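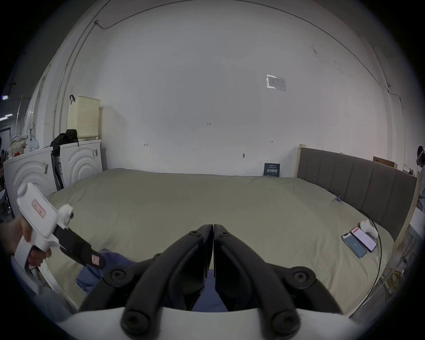 Week 6 – Sleep and the Shift Worker

Notes for the evening group. Read before the session if you can, if not, bring them and we'll go through the main bits together. Last week's handout (light and the body clock) is still needed, bring that too.

What we cover tonight
Sleep pressure, quick recap
Bedroom temperature and bedding
Daytime sleep after nights
Sleep diaries – how to fill one in properly

1. Recap: sleep pressure

Two systems. One is the clock, which runs close to a day whether you've slept or not. The other is pressure, which builds the longer you are awake and drops off while you sleep. Good sleep when both line up. Night work pulls them apart: pressure is high at the end of the shift but the clock is already saying morning.

Caffeine hides the pressure, doesn't remove it. Adi Halim asked whether a nap before the first night counts as "borrowing". No. It takes some pressure off early. Keep it short or give yourself a full cycle, and leave time to come round before driving.

Key words: homeostatic, circadian, sleep inertia. You'll need to be able to define all three without notes.

2. Temperature and bedding

Core temperature falls as you get sleepy. Body does this by sending heat out through the skin, mostly hands and feet. Warm feet, cooler middle. So a hot room works against you, and so does a cover that traps everything.

Day sleepers get the worst of it. Room is warmest exactly when they're in bed, street side windows worst of all, and July is not going to help anybody here. 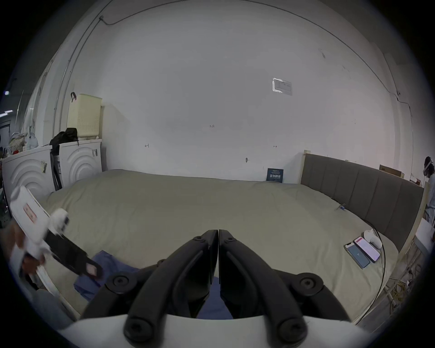 Bedding is the cheapest thing to change, so start there before anyone spends money on a fan. Cover too warm: swap for a lighter one, or split into layers so you can push one off half asleep. A wide duvet like the khaki-beige one here is fine for a cool room, less so at two in the afternoon, when one big cover gives you only on or off. Sheet plus thin blanket gives you steps in between. Same idea with nightclothes – loose, and something that doesn't hold sweat.

Color of bedding makes no difference to temperature in a dark room. Came up last term, came up again in the emails.

Bath or shower: warm, an hour or two before bed, brings blood to the skin and helps the drop. Ice cold shower right before bed tends to do the oposite, skin vessels close up.

3. Daytime sleep after nights

Order of things, going home:

Sunglasses if it's bright out and someone else is driving
Small meal, not a big one
Phone on silent, but leave one number able to get through
Curtains closed before you start winding down
Bed at the same time each day of the run if possible

Inger Lund's point from week 4 is worth repeating. People on a run of nights often stay up on the first morning becuase they feel fine. They feel fine because the clock is rising. It passes by lunch and then they have lost the best hours.

Noise: steady sound is easier to sleep through than silence with interruptions. Earplugs OK for most people, take a break from them if ears get sore.

Last night of the run – short sleep in the morning, get up, go outside, normal bedtime. Not everyone can manage it. Don't plan a long drive that day.

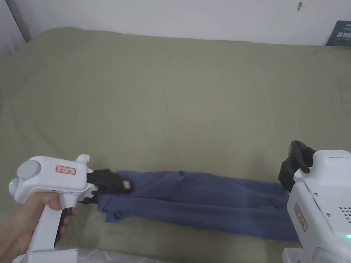 Anchor sleep is the other option. Pick a block of hours that you can keep on workdays and days off, e.g. 8 to noon, and add the rest wherever it fits. Works better for permanent nights than for rotating rotas. Hafiz Raju has tried both and will say a few words on this after the break.

4. Sleep diaries

Use the Binik sheet, the one with two rows per day, NOT the old one. Fill in when you get up, not at bedtime. Estimates are fine, don't clock watch.

Record: time into bed, time you think you fell asleep, wakings, time up, caffeine, room too hot / OK / too cold.

Sleep efficiency = time asleep divided by time in bed, times 100. Do the division on paper at least once.

For next time
Diary, full week, days off included
Reader, page 46 to end of chapter
Questions to Dorottya Halász, she is covering while I'm away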